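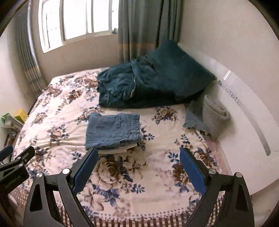 Listberg Hand Gripper with Blue Pads

If you've been folding laundry with one gripper after another and wondering why the waistband always slips out, we know the feeling! We tried quite a few before settling on the Listberg, and folded jeans were the thing that decided it — denim is thick and stiff, and a folded stack with something thin and white tucked underneath will show you very quickly what a pair of fingers can and can't do.

The Listberg is a hand-held tool with two black fingers, each with a dark blue pad on the inner face and a triangular opening in its frame. You hold it, you do the task yourself, and the camera sees what the fingers see. We like it on a real bed with a busy flowered bedspread, curtains open and daylight pouring in (a plain gray bench is kinder to every gripper we've ever owned).

How it compares

The Irkemix pads are softer and lovely on knitwear, but they wore smooth for us after around 500 grasps on denim. The Roditz closes harder, and it's a good choice for boxes and bottles, though it weighs 585 grams and your wrist will know it by lunchtime. The Listberg sits between the two, and it's the one Salvador Pacheco in our workshop reaches for when there's a whole pile to get through.

What you get

Gripper with pads fitted
Spare pad pair
Camera bracket (camera sold separately)
Screwdriver for the finger plates

Pads can be swapped at home. Please don't overtighten the screws — snug is plenty. The Patrício controller works with this model, but you'll need the longer cable, so do add it to your order.

Page updated 3/13/21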